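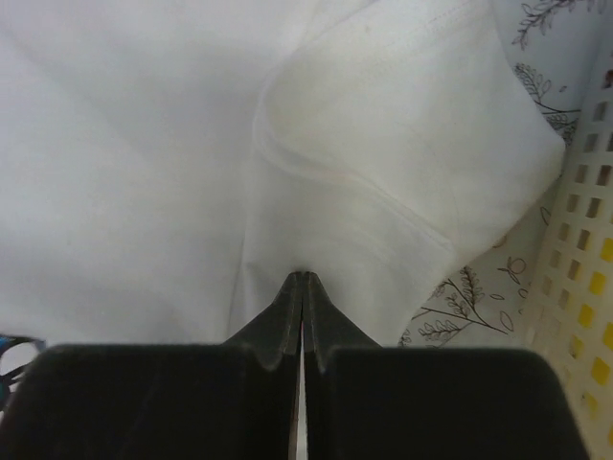

White cloth: small specks near the folded hem, and how do you fold it without creases?

I have a large white cotton thing (officially a tablecloth, unofficially a sheet with ambitions) that my mother-in-law expects to see on the table in August. Every time I fold it, I get one long diagonal crease and a bunch of little wrinkles wherever I pinched it. There are also faint smudges and specks along the thick folded part. I have washed it twice. Is it me or the cloth?

Posted by Neltberg, 27 May 2025
58 views

Wahyudi Sinaga
A bit of both. The diagonal crease comes from picking it up by one spot and letting the rest hang. Lay it flat, smooth it from the middle out with your palms, then fold edge to edge. Hold the corners, not the middle.

For the specks, check whether they come off with tape. If they do, it's lint, and you have been washing it with something dark. If they don't, dab on dish soap and cold water, wait 11 minutes, rinse. I say 11 because ten never seemed to be enough and I got bored at twelve. Don't iron until the marks are gone or you'll own them for life.

Doson
just buy a new one, mine was $29

Ariel Abella
Doson's advice is sound if you have $29 and no mother-in-law.

I'd add that thick hems hold on to grime inside the fold, so turn the hem back as far as it goes and brush it before you wash. Then skip the folding altogether and roll the cloth around a cardboard tube. It takes up a ridiculous amount of closet, and you will be asked about the tube, but mine comes out flat. If it has to be folded, move the fold lines over a few inches each time you put it away.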